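Taming the Cable Pile

Every house has a drawer where cords go to breed. Mine had a charger for a phone I gave up years ago and a Sedar adapter that fits nothing I own, or ever owned, as far as I can tell. Jean Chisholm at the Sukbridge repair night got me started on the cure, which takes an evening and a fair amount of table.

1. Tip it all out
All of it, on one surface, where you have to look at it. Leave things in their bags for now. You will find items that are not cables. Mine usually include a glove, and only ever one.

2. Coil before you bag
Follow the curve the cord already wants to take. Winding it tight around your hand looks tidy and kinks it near the plug. Thick cords get a bag each. Thin ones can share, if they're looped first and you trust them together.

A clear bag beats a labeled box, because you'll read the cord and you won't read the label. Zip-lock bags are best, and the ones small parts arrive in are free. Save a little bubble wrap too — a little, mind you.
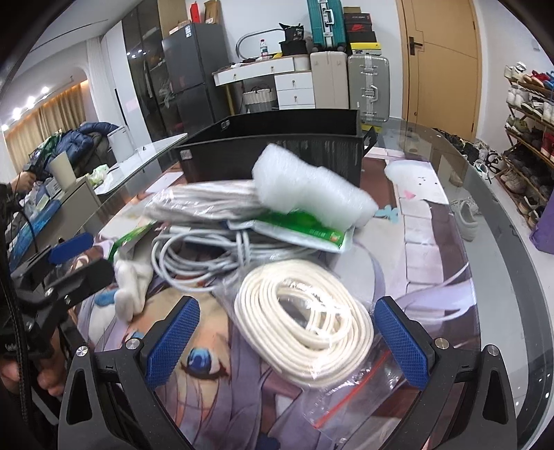 3. Give it one basket
An open one, with a tab for a label. When the basket is full, something leaves before anything else comes in. I allow myself 17 bags and have been at 19 since November.

4. Quarantine the mysteries
Write the month on the bag and put it on a high shelf. If no one has asked for it in seven months, off it goes to recycling. The Sedar adapter has two months left and I feel fine about it.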